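Toft open day, quick notes before I forget

9 January 2018

Home late, shoes still on, typing this at the kitchen counter. Went to the open day at Pristholm. 77 miles each way, and I missed the exit going up, so add a few more. Worth it though. I think.

So. Flenda is the company, Toft is the project, Iro is the robot. Took me half the morning to get that straight. I kept calling the robot Flenda and getting polite looks.

The talk first. Short, good slides, bad microphone. The gist is that Toft is trying to get Iro to pack and clear up small stuff, the kind of thing you do with your hands without thinking. Snacks, packets, boxes. And before the arm gets a go at anything, a person does it. Over and over. They record the hands from head height and that goes into the training. They have 2129 recordings so far and want a lot more. Somebody behind me asked if that was alot. Apparently not even close.

I figured I'd be there for the robot, but I spent most of my time at the hands table. Just a table with a gray cloth on it and snacks. Weirdly hard to walk away from. You start watching your own hands after a while. How do I pick up a coffee cup? No idea. Been doing it for years.

Took a handout, which gives the full list of moves they want. Open, close, reach, hold, put down, and then a pile of in between ones. The in between ones are where it gets tricky, they said. A hand that isn't holding anything yet is still doing something. Wrote that one down. 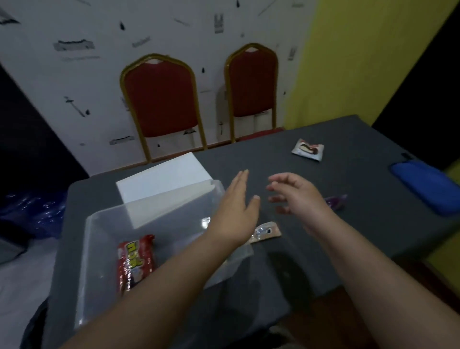
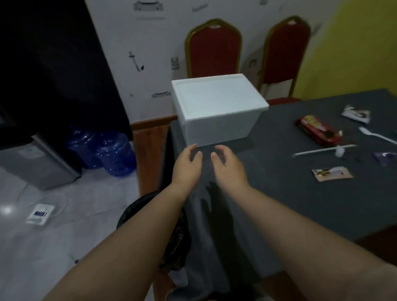
Hands at the snack table, clear plastic bin in the first one, white foam box in both hands' reach in the second.

Then the Iro demo, other end of the hall. Bigger crowd, worse view. I was stuck behind a tall guy with a backpack. Iro picked up a packet, thought about it, put it in a tray. Big cheer. Second go it dropped the packet and got an even bigger cheer, which I liked. 7 tries in the round I saw and it got most of them. It is SLOW. Slower than the videos, where I guess they speed things up. The engineer running it didn't pretend otherwise, which was refreshing.

Asked what happens when the packet is crumpled or shiny. Long answer, I followed maybe a third of it. Shiny is bad. Clear plastic is worse. Foam boxes are ok until you get to the lid. They'd like to try soft bags by August.

Other bits. Parking was free. Coffee was not, and it was thin. The visitor sticker they gave me was number 938 so either it was a busy day or they dont start at one. Gift shop was a box of pens. I took a pen.

Would I go again, yes, but earlier, and straight to the demo to get a spot up front. I also want to see the sorting line, which was closed off by the time I got round to it. Will put the handout up if I can get the scanner to work. Bed now.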